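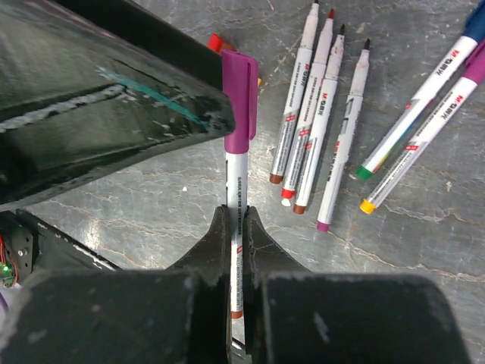

Does color-coding your notes help you remember what you read?

It helps a little, mostly if you decide what the colors mean before you start. Picking up a new color whenever you get bored doesn't seem to do much of anything, at least with the people I tested.

Home Courses Student Projects Archive Contact

Color and Memory in Handwritten Notes
Intro to Research Methods, Brunport
Mar 21, 2019

Why I picked this

I have been a color-coder since middle school. Pink for vocab, green for dates, blue for everything I didn't understand and was hoping to come back to (I rarely came back to it). My roommate writes everything in one black pen, tiny, with no spaces between sections, and she gets better grades than I do. So I wanted to know if my system was doing any work or if I just like nice pens. I do like nice pens!

When I looked at what was already out there, I found a lot of study advice websites saying color is great for memory and not many of them saying how they knew. The textbook chapter on attention was more careful. It talks about how something that stands out from its surroundings tends to be remembered better, but if everything stands out then nothing really does. That got me thinking about my own notebooks, where pretty much everything is pink by the end of the page.

My guess going in was that a small number of colors with fixed meanings would beat plain notes, and that using any color you felt like would come out the same as plain notes or maybe even worse.

What I did

I needed reading material that no one could already know, so I wrote it myself. There are two made-up countries, Drokenora and Clallonia, and each one has a history, a main export, a couple of wars and a very complicated system of lakes. Together the two readings came to 3,000 words. Writing them took much longer than I planned and I got kind of attached to Clallonia, which has a canal that took so long to dig that the king who ordered it was replaced twice.

People came to the study room in Coelho Hall in small batches over a few evenings. I put them in 3 groups by drawing slips out of a mug:

Plain group: one black pen, write notes however you want.
Free color group: a pile of pens and markers, use whatever you like.
System group: the same pile, but with a card telling you which color goes with people, which with places, and which with causes and effects.

Everybody read both passages and took notes on paper. Then I took the readings away and had them do a crossword, so that they weren't just repeating the last paragraph in their heads. After the crossword they got 90 seconds to look over their own notes, and then I took those away too and handed out the quiz. The quiz was all short answer. I thought about multiple choice because it's easier to grade, but I was worried people would just guess well. 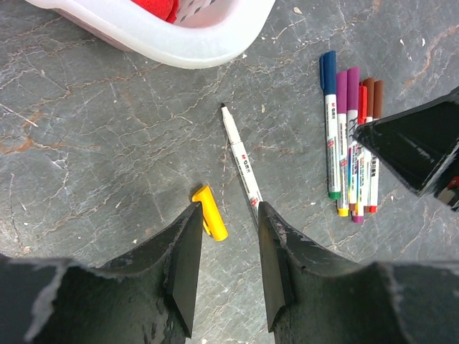 I graded everything by hand at my parents' house over break, which was a mistake in terms of how much vacation I had. Leaving out the blanks, there were 1,245 answers to go through. I covered up the group label on each quiz with a sticky note before I graded it so I wouldn't be nicer to the color people. Spelling didn't count. If somebody wrote "Drokanora" I knew what they meant.

What I found

The system group did best overall, but the gap between them and the plain group was smaller than I was hoping for. The free color group and the plain group came out so close together that I wouldn't want to say one beat the other.

Where the system group really pulled ahead was on cause and effect questions, like why the Clallonian canal got moved south or what made the Drokenoran salt trade fall apart. On names and places everybody was kind of the same. I think having a color just for causes made people go looking for causes while they were reading, so it may be that the card did the work and the color was along for the ride. I can't separate those two things with the way I set this up.

I also went back through the notes themselves after the grading was done. The free color people wrote less. A lot of their pages had titles in bubble letters and nice borders, and then the notes kind of ran out partway through Drokenora. Switching pens takes time and so does picking one. One person told me afterward that she spent most of the first page trying to find a marker that wasn't dried up, and I should have tested all of them ahead of time. I did that for the later batches, so the earlier free color people had it a bit harder, and that's a problem with my data.

Things I would change

I'd add a fourth group that gets the card with the categories but only a black pen. They could underline, or put a letter in the margin. That would tell me if it's the sorting or the color that matters, and I kick myself for not thinking of it back when I was writing about lakes.

I'd also want to test people again later. My quiz came right after the reading, and real exams don't. If I can get the room again in July I'd like to bring back whoever is still in town and see what they remember about Clallonia with no notes at all.

And I would ask people how they normally take notes. A couple of the plain group folks said they felt lost without their highlighters, and at least one in the system group said the card annoyed her the whole time. If you force somebody out of a habit they've had for years, that probably costs them something, and I have no way of seeing it in the scores.

For my own notebooks, I've cut down to blue and pink. Blue is for causes. Pink is still for vocab, and I've been trying to keep it off the rest of the page.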